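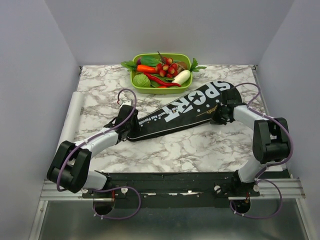
Unit 6: Storage of Fresh Produce
Course notes, Lise Dufour

6.1 Respiration

Harvested produce is living tissue. It takes up oxygen, breaks down stored sugars and acids, and gives off carbon dioxide, water and heat. The rate of this process sets the upper limit on storage life. Rates differ widely between crops. Mature roots such as carrots, sold without their tops, respire slowly. Asparagus, sweet corn and fresh peas respire fast and lose quality within days even when handled well.

Temperature is the main control. Over the normal range, respiration increases two to three times for each rise of 10 °C. The ratio is called Q10. It is not constant and tends to be higher near freezing, so a value measured at room temperature should not be carried over to cold storage without checking.

6.2 Water loss

Water leaves produce as vapor, driven by the difference in vapor pressure between the tissue and the surrounding air. Three properties of the crop matter: surface area relative to volume, the condition of the skin, and any cut or broken surface. Leafy crops wilt first. Radishes and carrots keep longer with the tops removed, as the leaves continue to draw water from the root.

Relative humidity of 90 to 95 percent suits most vegetables. Dry onions and garlic are exceptions and should be held at 65 to 70 percent – higher values promote root growth and mold.

6.3 Chilling injury

Crops of tropical and subtropical origin are damaged at temperatures above freezing. Symptoms include pitting, water-soaked patches and failure to ripen, and often appear only after the crop is moved to a warmer room. Eggplant, cucumber and sweet pepper belong to this group. Cabbage, carrot and radish do not, and are stored close to 0 °C.

6.4 Ethylene

Apples, ripe bananas and tomatoes give off ethylene. Carrots exposed to it turn bitter, cabbage drops leaves, and cucumbers yellow. Mixed loads should be planned by ethylene response first and temperature second.

6.5 Worked problem: weight loss

A crate of cabbage has a net weight of 376 oz at harvest. After storage in the Plerano cold room the crate has lost 94 oz.

Loss = 94 / 376 = 0.25, or 25 percent

The crate is unsaleable. Most leafy crops are rejected well before this point – see the limits in the Dhillon handout.

Repeat the calculation for a starting weight of 244 oz and a final weight of 200 oz. Give the answer to one decimal place.

Reading for Unit 7: Després, Carter, notes on forced-air cooling, sections 1 to 3.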